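2021-06-08

Played on the clay at Flarholm this evening and I'm still buzzing, so this is going to be long and my handwriting is going to be terrible. (It already is.)

I'd only ever hit on the hard courts by the Dalerholm library, the ones with the weeds coming up along the baseline, and I thought clay was just hard court with dirt on it. Wrong! The ball comes up so much higher and so much slower, and I had time to get my feet set for once. First few minutes I was swinging way too early and sending everything into the side fence. Then I started waiting, and waiting a bit more, and suddenly my forehand was a real shot that went where I was looking.

Longest rally was 27. I counted out loud, which my partner hates, and I think the counting is what broke it in the end. The old record was from May and it was 10, so she can put up with the counting.

We had the court for 45 minutes and it went by like nothing. You have to drag the big net around afterward and sweep the lines, and I loved that part too. There's something so nice about leaving it all smooth for the next pair. My socks are orange. My shoes are orange. There is a little orange trail from the front door to the bathroom that I should deal with before bed and probably won't.

Backhand: still a mess. Two hands feels better than one but I keep letting go with the left too soon and the racket face opens up and off it goes over the fence. Lost 2 balls that way, both into the nettles. Must remember to turn my shoulders BEFORE the ball bounces. I've written that on a piece of tape and stuck it inside my bag.

Serve: the less said the better, except that the last one I hit went in, hard, right down the middle, and she didn't even move. I'm going to be thinking about that serve all week. I tossed it a little farther in front than usual, I think? Try that again.

The Drinus racket is fine for now. The grip is getting slick, though, so I need to stop at Cheon on the way home tomorrow for overgrip (white again, or maybe go wild and get the blue) and a fresh can of balls. The ones we used tonight had gone heavy and fuzzy by the end and they hardly bounced on the last few games. She says fuzzy is good for learning on because it slows everything down. I say I want to hear that pop when the can opens.

Ate leftover rice and two fried eggs standing at the stove, too hungry to sit. Right arm feels like string. Left calf a bit tight, so stretch it in the morning, properly, and don't skip it like last time.

We've booked Flarholm again for next week, same court, the one nearest the trees where you get shade on one side. I want to get to the net more. I hang back every single time, even on the short ones that are just sitting there begging for it. Next time I'm going in!

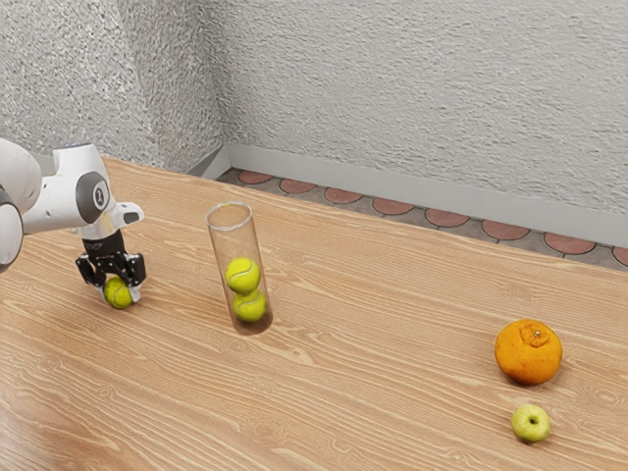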